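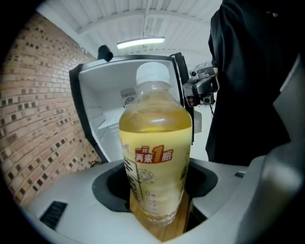 *Bottled tea in the cup holder, mini fridge open behind.*

**Small fridges**

- Chill drinks overnight. A mini fridge is slow with anything put in at room temperature.
- Keep bottles and packets clear of the fan at the back.
- Wipe the wire shelf and door seal every March with warm water and a drop of washing-up liquid. Dry before shutting.
- Stand opened bottles upright, cap on tight.
- Cup holders get sticky. A damp cotton bud does the rim.

Delia Ledesma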